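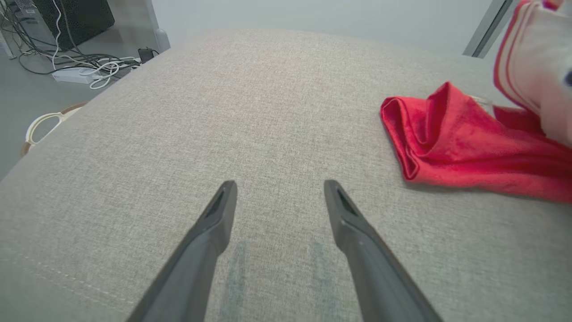
Pale gray upholstery, two bluish-green marks, one red cloth.

The people who sell pale furniture must be among the great optimists of our age. They stand in a showroom where no one has ever eaten a meatball and tell you, with a clear eye, that light gray goes with everything. It does. It goes with coffee, ballpoint, newsprint, beet juice and the dye in new jeans, and it will hold on to a little of each so you can compare them later.

I write as an owner. Ours came from Skirley, the furniture place out past the Gurlow exit, and it cost $726 before delivery. The color on the receipt was "oat mist." I had been warned. My mother had a brown sofa for the whole of my childhood, a brown so thorough that we once lost an actual brownie on it, and she took one look at oat mist and asked whether we were planning to sit somewhere else.

For a while we more or less did. A new light sofa turns decent people into museum guards. I heard myself ask a grown man, a guest, what was in his back pockets. Snacks were reviewed. A friend's toddler was handed from lap to lap for an entire afternoon like a ticking parcel, and everybody pretended this was affection.

Then comes the first mark, and with it the cloth.

My case is against the cloth. I have nothing against cleaning. I do object to the belief, handed down in my family and probably in yours, that anything on fabric can be rubbed off if you rub hard enough and early enough while breathing through your nose. We all know it's wrong. Every label says to blot. Blot, the label says, and we nod, and then we go at it like someone sanding a boat.

Blagoje Trajkovski reupholstered chairs for most of his working life, and he lives two doors down from me, which has been bad for my self-esteem. He says he could always tell a stain from the damage done to it. The stain would be the size of a dime. The damage would be the size of a dinner plate, fuzzy, with a ring, and its owner would point to it and say, "I don't know how it spread." He also holds that the color of the cloth matters, and that it ought to be white. I own no white cloths. Mine come in a bag of 80 in shades a fire department would choose, and I bought them because they were on sale in December and I was feeling hopeful about the year ahead.

There is a bottle as well, naturally. Mine is called Tudby and it smells like a pear that has been to college. The instructions have 5 steps, the first of which is to test it on a hidden area. I have yet to meet a person who has tested anything on a hidden area. A person with a stain is in a hurry, and the hidden area is underneath, with the crumbs.

So what should we do? I would like to propose, for discussion, the two-try limit. You blot once. You blot again, with whatever the bottle recommends. After that the mark has tenure. It lives there. You may turn the cushion over if it's the kind that turns over (ours isn't, a fact the showroom kept to itself), or put a throw on it, though everyone knows what a throw is for and guests will lift the corner.

My wife thinks the two-try limit is laziness that has been to law school. She may be right. But she has also stopped asking people about their pockets, and last week I found her eating spaghetti on oat mist, in socks, with the bowl on her knee. I went and got a fork.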